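Tue 10 March

Home by seven, feet up, soup on. I told myself I would write this down while it was fresh, since by the weekend I'll have talked myself into some calmer version.

So the arm is staying. Hậu told us at the start of shift, standing by the time clock with her coat still on, and she read it off her phone, which told me she hadn't written it. The Tarora trial is "extended through June with a view to permanent placement." Permanent placement. I have been at Zisomora eleven years and I don't recall anyone using those words for me.

For the record, since I may want to look back at this: what it does is pick up a wrapped piece, move it, and put it down. That is the whole trick. When it's in a good mood it does this well enough. I've watched it plenty now, and I'll give it that it never comes back late from break. But the sheet they gave us in the fall had it doing 500 pieces an hour, and the best full hour I have seen on the board is 482, and that was with Ksawery standing next to it feeding pieces in straight and turning the crooked ones around with his fingers. Take Ksawery away and I'd like to see the number. I asked for that number. Alun said it was "not a meaningful comparison at this stage."

What is a meaningful comparison, then? Me, apparently. They had my rate up on the slide next to it, no name, only "manual station," but there is one manual station on that side and I'm the one on it.

The wrappers are its trouble. Anybody who has done this job for a week could have told them. The film is shiny and it crumples differently every time, and a hand just knows. You feel the slack in the wrapper and the weight of the piece under it and you shift your grip before you've had a thought. The arm has to look, and it looks for a long time at things I could pick up in the dark. Then there's the counter. Elaheh has been saying since January that a glossy stone top under those lights is a bad thing to ask a camera to look at, and she wanted a matte mat put down. She was told the mat would be reviewed. It's March. 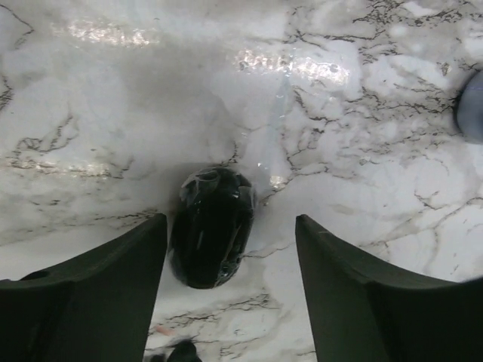 Przemysław likes it, which surprised me. He's had the bad shoulder for two winters and he says if the thing takes the reaching off him, it can have the reaching. I couldn't argue. I don't want to be the kind of person who says a job should hurt because it always hurt. My own wrist is no prize by Friday and I've worn the brace to bed more than once. If they'd come to us and said, who's sore, where does it get you, what should we try first, I think I'd be writing a different page tonight. They didn't ask. They walked the floor with clipboards for two days, and then a crate came.

And the reaching hasn't gone away so far. It has moved. Przemysław now reaches over the guard rail to clear the pieces it gives up on, and that's a longer reach than the old one, at a worse angle. He laughed when I pointed this out. Then he stopped laughing and tried it a couple of times with his arm out, like he was measuring.

The other change is harder to put a finger on. It used to be you'd talk over there. Elaheh and I got through her whole divorce and most of my mother's last year across that counter, hands going the whole time. Now one of us is on the arm and one is on the manual side, there's a rail in between, and you have to watch for the light. Amber means go see. It goes amber a lot. You can't tell anybody anything that matters when you're waiting on a light. I came home today and realized I'd said maybe a dozen sentences since morning, and half of those were "it's stopped again."

Alun had us in after lunch for the talk about roles. No one loses hours, he said, and he said it twice, and Hậu looked at the table. We become "attendants." Attendants get 12 hours of training, paid, over at the Skiden building, and a certificate. I asked if attendants get a different rate. He said the pay structure was a separate conversation. I asked when that conversation was. He wrote something down. I have been in enough rooms with that man to know that he writes things down when he wants you to stop.

What bothers me about "no one loses hours" is that it's probably true. They won't fire any of us. Someone will retire, and somebody else will move to be near the grandkids, and those spots won't get filled, and two years from now there will be one attendant for three arms and everyone will say nobody lost their job. They did it at Wróbel with the labeling line. My cousin was the last one on it, and he said the strangest part was the break room, the size of it with just him in there.

Ksawery is twenty-four and thinks I'm being gloomy. He's picked up the screens very fast and the Tarora people like him. They bring him coffee. I hope he gets something out of it, I mean that. He showed me the log this afternoon, every pick since it was installed, 3182 of them marked as "assisted," meaning a person stepped in. I asked him who the person was. He said it doesn't say, it only says assisted. Well, a good share of those were him, and some were me, and there's no column for it. I asked if he could print me the page and he thought he could, if he did it early.

I signed the form for the training. I want that in here too, so I can't pretend later that I took some kind of stand. There was a line for comments and I wrote "please buy the mat." Elaheh wrote the same on hers. Przemysław left his blank, then took it back and drew a little arm reaching over a rail, quite good, with the angle marked.

Have to call the pharmacy tomorrow about the brace, the strap is going. And put the chicken in the fridge to thaw before bed.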